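Drendham scarf appeal passes its target

13/11/2015

A winter clothing appeal in Drendham has closed after collecting 149 bags of scarves, gloves, blankets and coats, well above the number its organisers had hoped for when it opened in October.

The appeal was run from the old post office on Godari Street, with a second drop-off point at the library in Tarnen. Both sites took donations six days a week, and the library stayed open late on two evenings so that people could call in after work.

Bags are now being sorted by size and type at the post office. Items in good condition will go to the night shelter, the family centre and the two primary schools in the town. Anything too worn to be given out will be sold by weight to a textile merchant, and the money spent on new socks and thermal vests, which are rarely donated but always asked for.

The organisers said children's coats had been in short supply in earlier years. This time there were enough for each of the schools to keep a rail of spares through to the spring. Men's gloves and large sizes were harder to come by, and a further request for these will go up on the library noticeboard.

Blankets were accepted for the first time. The shelter had asked for them after its heating failed last winter, and it has set aside a dry cupboard on the first floor to keep them in. Duvets and pillows were turned away, as the shelter has no way of washing them on site.
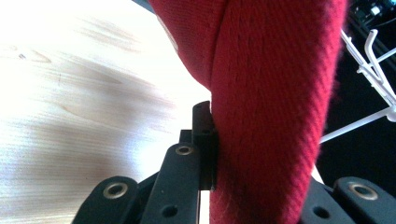 One donor at the Tarnen library wanted to know why the appeal had to stop in the middle of November, before the worst of the cold. She said she had only just got her winter things down from the loft and had a second bag ready to bring in, and that plenty of her neighbours were in the same position. She added that the leaflet had reached her street a week after the collection began.

The organisers said the closing date was set by the lease on the post office, which ends at the close of the month. Sorting takes most of a fortnight and the building has to be left clear. They accepted that leaflets had gone out late on the Tarnen side and said they would be printed earlier next year.

People who still have items to give can take them straight to the family centre on Mill Lane, where the front desk is open on weekday mornings. Clothes should be clean, dry and in a tied bag. The centre cannot take shoes.

The appeal also raised £2,000 through a collection tin and a coffee morning at Ha, the café opposite the post office. Half of the money will pay for a washing machine and drier at the night shelter. The rest will be held over to meet the cost of van hire, which has gone up since last winter.

Distribution starts next week. The schools will receive their rails first, followed by the shelter and the family centre. Families who need a coat for a child can ask at either school office and do not have to fill in a form or give a reason.

A decision on where next year's appeal will be based has yet to be made. The post office is due to be let as a shop, and the library has said it has room for drop-offs but no space for sorting. The church hall in Drendham has been suggested, though it is already booked on most afternoons in the autumn.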